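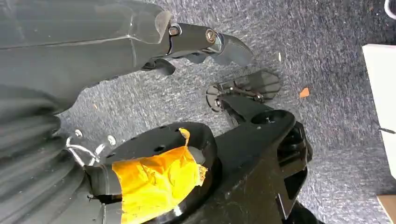 Yvette Marchand wrote to us in March that she had spent a whole morning trying to teach her arm to pick a part up off the floor with a handheld controller, gave up before lunch, and then managed it in four tries once she could hold the gripper and move it herself. We have had a good many letters along those lines, and they are a large part of why the Walta hand-teaching kit looks the way it does today.

Walta hand-teaching kit
For small and medium arms
Made by Marinescu

What it does

The Walta kit lets you show an arm a job in whichever way suits the job. You can take hold of the gripper and guide it through the movement yourself, or you can sit a little way off and drive it with the matching remote handle, watching through the wrist camera as you go. Both ways record the same things (where the arm went, how far the fingers were open, and what the camera saw), so you are quite free to mix them. Plenty of our customers show the long reach by remote and then walk over and do the last fiddly bit by hand, and the two halves go into the same file without any fuss.

We are often asked which way is better, and I'm afraid the answer depends on the job and rather a lot on the person. Guiding by hand gives you the feel of things, and beginners nearly always find it easier. Your own arm does tend to get into the camera view, though, and if the arm is going to learn from those pictures you may prefer to keep out of them. The remote handle takes a bit of getting used to – allow yourself an afternoon – but after that it's very comfortable, and you can do it sitting down!

Working low down

The kit was first sold for bench work, and the older version could be awkward near the floor. This one is much happier there. The remote handle has a slow setting that shrinks your movements, so a good sweep of the hand becomes a small nudge at the fingertip, and that makes all the difference when you are coming down over a thin, flat part lying on carpet among other bits and pieces. Press the side button once for slow and once again to go back. There is a soft click so you know which one you are in without looking.

For thin parts we would suggest coming in from above, stopping a little short, and then lowering gently before you close the fingers. Do it the same way a few times over, then shift the part slightly and do it again. An arm that has only ever been shown a part in one spot will go looking for it in that spot for ever after.

In the box

Guiding grip with release button
Remote handle with slow setting
Wrist camera and mounting plate
Control unit and mains lead
Set of cable ties and two hex keys
Printed guide (the type is larger this year, as several of you asked)

Sizes and figures

Weight of guiding grip: 338 g
Weight of remote handle: around 900 g with its base
Longest reach of arm supported: 950 mm
Order number: 2259

Fitting

Most people have it fitted within the hour. The mounting plate goes on first, then the camera, and the guiding grip slides over the wrist last of all. Please do run the cable loosely along the arm and bend every joint to its limit by hand before you switch on, and tie it down only when you are happy that nothing pulls. If your arm already has a grip made by Proltaten, the plate will go straight on to the same holes. Older arms may need the spacer ring, sold separately, and if you send us a note of the make and age we will gladly look it up for you.

Saving your recordings

Each demonstration is saved when you let go of the release button, or when you press stop on the remote handle. A poor one can be thrown away on the spot by holding the same button down for three seconds, and do use it freely. Recordings can be played back at half speed, trimmed at either end and given a name, and they open in Willness as well as in our own program.

Ordering and help

The kit is kept in stock and comes with two years' cover on all parts except the cable, which has one. We also lend a kit for a fortnight to anyone who would like to try both ways of teaching before settling on it – you only pay the postage back. The telephone is answered from nine in the morning until half past four, and we are always pleased to talk a job through with you, even if you bought your arm elsewhere.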